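Montserrat Echevarría
August 17, 2025

Right, kettle's on, feet are up, and I want to tell you all about the book corner, so this is going to be a long one. Mute me now if you've got somewhere to be.

1/

For anyone new: we're setting up the little reading room at the back of the Sesudthorpe hall. It opens in September. Up to now it's been where the folding chairs went to die, plus a piano with a family of moths in it (the piano has gone to a good home, the moths have presumably gone with it).

2/

The idea came from the Saturday language playgroup. Lots of the families wanted somewhere to swap books in whatever they speak at home, and the closest library has a lovely kids' section but it's nearly all English. So I put a box by the door in autumn with a sign on it and people started filling it.

3/

And did they ever. We are up to 1193 books. I know the number exactly as I've written every single one of them in an exercise book, in pencil, with the title copied out as best I can. My Vietnamese accents are a disgrace and I've apologised to everyone concerned.

4/

Mrs Sầm has been going over my copying with a green pen. She's very kind about it. She was a schoolteacher for a long time and you can tell, she puts a little tick next to the ones I got right and nothing at all next to the ones I didn't, and somehow that's much worse.

5/

So, shelving. I had this grand plan to do it by language, then by age, then by author. Lasted one afternoon. Half the picture books have two languages in them, and I can't alphabetise by author in a script I can't read, so there I was sitting on the floor with piles all round me and a cold cup of tea.

6/

New plan is by size and by feel. Tall ones down low, small paperbacks at adult height, anything a toddler would chew in the baskets. Then a coloured dot inside the back cover for language. It's not how a librarian would do it and if you are a librarian please be gentle.

7/

Meanwhile the display table. This is the bit I've been enjoying most. I wanted a spot near the wall where a few books stand up by themselves with the spines out, so when you walk in you see books first, before you see the fire extinguisher and the notice about parking. 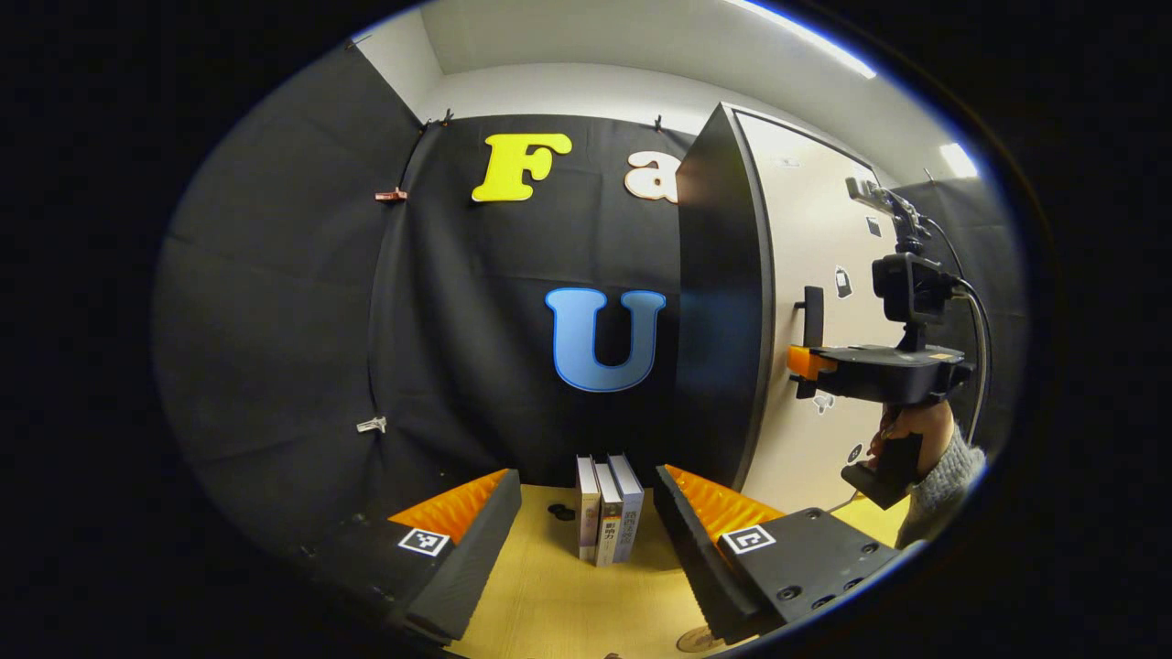

2 min read so far · 8 of 26 posts

8/

Just three up at the moment, and the black cloth behind them with the big letters on. I'm so pleased with that cloth, you have no idea. The walls in there are the colour of old custard and I'd been dreading painting. Black fabric and a couple of clips and suddenly the yellow F positively sings.

9/

It's a bit wrinkled, yes. I did mean to iron it. My iron is at home and the hall iron leaves brown marks on everything it meets, so wrinkled it stays until I remember to carry mine over. A spray bottle and a firm hand might do it too, my aunt swore by that for curtains.

10/

The letters don't spell anything, before anyone writes in. We had a good go at making a word and then the kids got to the bag and everybody wanted their favourite up there, and I prefer it. The pale blue U is mine, I've always thought U is an underrated letter.

11/

Cutting out letters, since a few of you asked last time. Go big, bigger than you think. Draw the outline in a darker colour before you cut and leave it on, it makes the shape readable from the doorway. Rounded ones are kinder to your hands than pointy ones. I did all of ours at the kitchen table with the cricket on.

12/

If you're making a backdrop out of plain cloth, get clips with a decent grip and put them down the side edges as well as along the top. I only did the top on my first go and the whole thing billowed in every time the front door opened, like a very small theatre.

13/

Back to the three books. Quite a few people have asked me how you get them to stand without bookends. Mostly you let them lean on each other a little! The pale blue and white one on the right is tipping in towards its neighbours and I've left it. Shelves that are too straight make me nervous of touching anything.

14/

My eye goes to the brownish spine in the middle every time, with the small characters running down it and that block of yellow-orange near the bottom. I can't read a word of it. I've been promised somebody will sit down and tell me what it's about, and I'm holding them to it.

15/

Which got me thinking about spines generally. So many of the donated books have the writing running top to bottom, and once you've got a run of them together it changes how you stand in front of a shelf. You stop tilting your head. My neck has been thanking me.

16/

And the cream one on the left, hardly anything on it but a thin band of colour down near the base. I love a quiet spine. They do get overlooked on a full shelf though, so my rule for the table is one quiet one each time, next to a couple of chattier friends.

17/

The plan is to change the table over every fortnight. Children get to choose two and a grown-up gets to choose one. I've had 53 suggestions for the first month already, nine of them for the same book about a digger.

18/

Things we still need, if you're clearing out: board books in anything at all, chapter books for the eight to twelves, and cookbooks. Cookbooks especially. The grown-ups have been quietly pinching them out of the donation box before I can write them down. I see you, and I'd like to know how the dumplings went.

19/

Things we don't need: encyclopaedias. I'm so sorry. I know they were expensive and I know your dad loved them. We've got three sets and they're holding up one end of the spare bench.

20/

Labels. I bought a roll of Kodine dots and they're fine on paper but they curl up on the glossy covers, so inside the back cover is the place for them. Press with a thumbnail. If anyone knows a way of getting old price stickers off without taking the picture along with them, I'm all ears. I've tried eucalyptus oil and now one shelf smells like a cough drop.

21/

The rug is coming from Skirico, the neighbourhood swap, on Thursday if the ute's available. It's green. I've been told it's a very good green. I haven't seen it and I'm trying to be relaxed.

22/

Cushions: have 20, would happily take more, washable covers please. Nothing with beads. We learned about beads at playgroup.

23/

Someone asked whether you can borrow or only swap. Both! Take one home, bring it back or bring a different one. No cards, no fines. I'll write it down in my exercise book if I'm there and if I'm not, pop a note in the biscuit tin.

24/

Mrs Sầm is going to read aloud on the first Saturday, one story in Vietnamese and then the same one in English, and she has asked me to do the animal noises in both. I've been practising my duck. Ducks are different in every language, did you know? I've been going round the house trying them on the dog.

25/

Doors at ten, tea and something baked from half past. Come and have a look even if you've nothing to swap. Bring a jumper, the heater in that back room takes its time.

26/

Oh, and if you were the one who left the bag of jigsaws on the step, thank you, but the lighthouse one is missing a corner. Could you check under the couch?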